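Patching on a fixed date

Vesik moved its Talldale office to a monthly patch window in October. Updates had previously gone out on release, and staff often put them off. The office runs 200 machines on one network, all of them now restarted overnight. 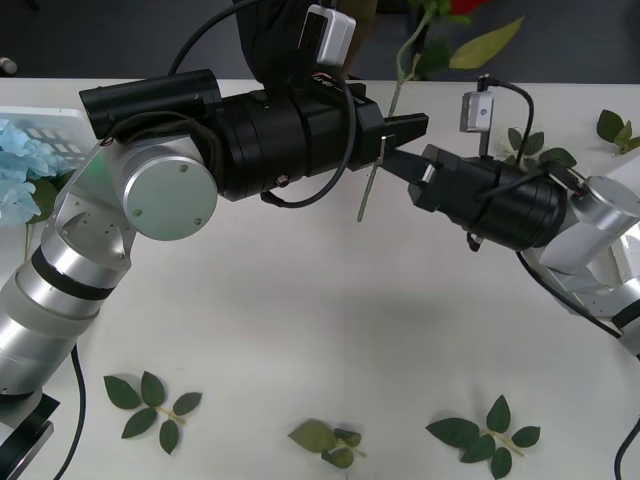
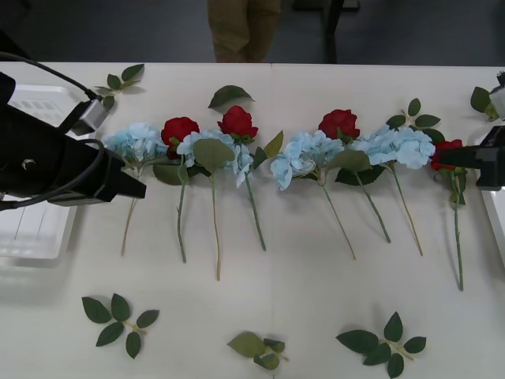
Urgent fixes are handled separately -- they must be installed within 2 days. Machines that miss that limit lose access to shared files until they are brought up to date.

14 shares | 2 comments
© Scanlon | Contact | Back to top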